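4. Results: What Households Did with the Leaflets

4.1 Arrival and first sorting

The leaflets reached the households in Homville and Truserberg by the same route as the rest of the mail, and in most homes they were sorted within a minute or so of coming through the door. We had expected the sorting to happen at a table. In the interviews people described doing it while standing, often still wearing a coat, with the other hand holding a bag or a child's hand. The mail was divided into things that had a name on them and things that did not. Our leaflets had no name on them, and so they began in the weaker pile.

Of the 22 households interviewed, most could say what had happened to the February leaflet, though not always with confidence. Several people remembered the leaflet by its color and by nothing else. One woman in Homville told Antal that she knew "the orange one was the trash one" and had kept it for that reason, but she could not say what it told her to do with batteries. A man in Truserberg had kept two copies without meaning to, one in a drawer and one under a fruit bowl, and had read neither past the first fold.

The sorting rule was rarely stated as a rule. When asked how they decided, people tended to give a case: the dentist's card stays, the pizza menu stays if the old one is torn, anything from the town stays until the weekend. The last of these matters for our purposes. A leaflet from the town was given a kind of grace period. It sat on a shelf, a microwave or a radiator cover, and it was thrown out when the surface was next cleared. Whether it was read depended a good deal on who cleared the surface.

4.2 Where the leaflets were kept

Households that kept the leaflet did so in one of three ways. Some put it on a wall or door, nearly always in the kitchen. Some put it in a drawer or folder with other papers. The rest left it lying flat under something heavier. Only the first group used it often. People who filed the leaflet in a drawer spoke of it with some pride, and several got up to find it for us, but they had seldom gone to look for it on their own account.

The wall group had a problem we had not planned for. The leaflet was printed on both sides, with collection dates on one side and the sorting guide on the other. A household that pinned it up had to choose a side. Most chose the dates. In these homes the sorting guide was in effect not present, and questions about what goes in which bin were settled by habit or by asking the person in the household who was thought to know. Two households had solved this by hanging the leaflet from a string so that it could be turned over. One had made a photocopy.

Lloyd's earlier work on school notices found the same thing on a smaller scale: the back of a pinned notice is read once, on the day it arrives, by the person who pins it. We did not ask our participants about school notices, but they brought them up. The two kinds of paper compete for the same door.

4.3 Paper weight and handling

The first print run was made on a light stock supplied by the Borbély mill. The reason was postage. The town paid for delivery by weight, and the heavier paper would have pushed each bundle into the next rate. Korkach, the print shop that handled both runs, had advised against the light stock for a two-sided job, and their note on this is kept with the project papers. The advice concerned folding more than reading. A thin sheet is harder to fold squarely, and a bad fold shows at the corner.

In use the thin paper gave rise to three complaints. The first was that it curled. Leaflets held by a single magnet drooped forward at the top, and the upper line of dates could not be read without lifting the sheet. The second was that it tore at the pin. The third, and the one people spent longest on, was that the color on the back came through. With the sheet lying on a dark surface this was slight. With the sheet held up toward a window, which is how many people read it in the kitchen, the bands of color on the reverse ran behind the dates. Figure 2 shows a thin white sheet held upright, with orange and pale pink printing showing through along one side.

Older participants raised this more often than younger ones. Csizmadia, who carried out the home visits in Truserberg, noted that several people moved the leaflet to a table before reading it, and did so without remarking on it. When asked, they said the table was better. One man laid a plain envelope behind the sheet and said he did the same with the parish newsletter.

None of this stopped people from getting the dates right. In the short reading task, which used the collection dates for a single month, errors were few and were spread evenly across the two towns. What the show-through seems to have affected was how willing people were to look at all. Participants called the leaflet "busy," "flimsy" and in one case "like a flyer." The comparison with a flyer came up in both towns and was never meant kindly. Paper that feels like advertising is treated like advertising, and the grace period described in Section 4.1 becomes shorter.

We should be careful here. The interviews were held after the leaflets had been in the homes for some weeks, and a person who had already thrown the leaflet out had a reason to speak badly of it. Hopkin makes this point about survey work on mail in general — the respondent defends the decision already made. We can report what people said about the paper. We cannot say that a heavier sheet would have been kept by the same people.

4.4 The second run

The second run was printed on a heavier stock with the same text. The orange was kept, as so many people had used it to find the leaflet, but the large bands were taken off the back and replaced with narrow rules. The town accepted the added postage for one mailing only. A total of 383 copies of the second version went out, all of them in Homville, so the two versions cannot be compared between the towns.

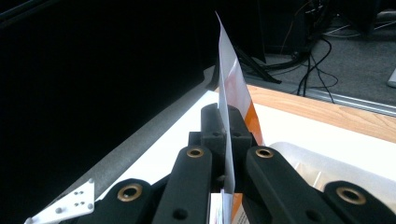
Follow-up was by telephone and was limited to 20 minutes a call. This was long enough to ask where the leaflet was and whether it had been used, and too short for much else. Hirvonen made most of the calls in the late afternoon, when people were likely to be in the kitchen and could look at the leaflet as they talked. Several did so and read parts of it aloud. She recorded where they stopped. The usual stopping point was the entry for plastic film, which had been reworded between the two runs and was still not clear.

People who remembered the first version were asked whether they had noticed any change. Few had noticed the paper. Some said the new one was "easier" and, when pressed, thought the letters had been made bigger, though the type size was the same in both runs. Others believed that the dates had been moved to the front, where they had always been. We take these answers as a sign that something in the sheet had become easier to live with, but they are poor evidence as to what.

The choice of side did not change. Households that had pinned up the dates continued to pin up the dates. A heavier sheet does not curl as much, and it can be stood behind a toaster or against a tile without a pin, and a few people had begun to keep it this way. A leaning sheet can be picked up and turned over. In those homes the sorting guide was looked at more than once, at least by the person we spoke to.

4.5 Questions that went to the town office

The office in Homville keeps a log of telephone questions about trash collection. The entries are brief and were not written for research. Many give only a street and a word or two, such as "glass" or "missed bin." We read the entries for the months after each mailing and grouped them by subject. Questions about dates fell after both mailings and then rose again, as they do each year when the holiday schedule begins. Questions about sorting did not follow the mailings in any way we could make out.

The clerk who keeps the log told Antal that callers often had the leaflet in front of them. They were calling about an item it did not list: a cracked mirror, a child's car seat, a rug. She answered these from a typed sheet of her own, taped inside a cupboard door, which she had added to by hand over several years. It was longer than our guide and printed on one side only. She offered a copy, and the list in Appendix B is taken from it with her permission.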